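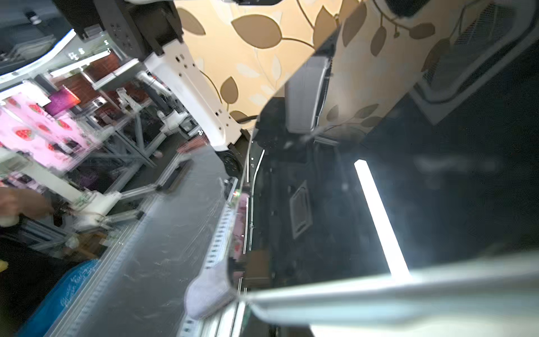
Photo: Delali Acheampong

How to measure for patterned wallpaper (and why the online calculators come up short)

Every wallpaper shop has a calculator on its website. You type in the height and width of the wall, it tells you how many rolls to buy, and I have yet to meet one I'd trust with a large print. Most of them divide one area by another. Paper doesn't go up by area. It goes up in strips, and a big leaf or flower has to line up with the strip beside it.

You need a steel tape, a pencil and the label from the roll you want.

1. Measure the height in three places. Old ceilings wander. Use the tallest figure, then add 100 mm for trimming top and bottom.

2. Find the pattern repeat on the label. Round your strip length up to the next full repeat. A wall 2,400 mm high needs 2,500 mm with trim, and with a 640 mm repeat each strip becomes 2,560 mm. If the label says "offset" or "half drop", allow an extra half repeat per roll.

3. Divide the roll length by the strip length and throw away the remainder. A 10 m roll gives you three strips here. The 2,320 mm left over will do above a door and nowhere else.

4. Divide the wall width by the roll width and round up. My wall was 4,000 mm and the roll 530 mm, so eight strips, or three rolls.

5. Buy one more roll than that, all from the same batch number. Yes, the shop would say that too. Check whether unopened rolls can go back before you pay.

Some guides tell you to subtract windows and doors. I wouldn't, unless the opening is wider than a full strip, and even then you'll want paper above it.

As for "forgiving" patterns, I'm not convinced there is such a thing. Loose, scattered leaves hide a crooked cut well enough, but a stem that stops dead at a seam is plain to anyone sitting opposite it. Lay two strips on the floor and check the match before you mix any paste.

Next: finding a true vertical when the corner isn't one.

Sudheer Devadiga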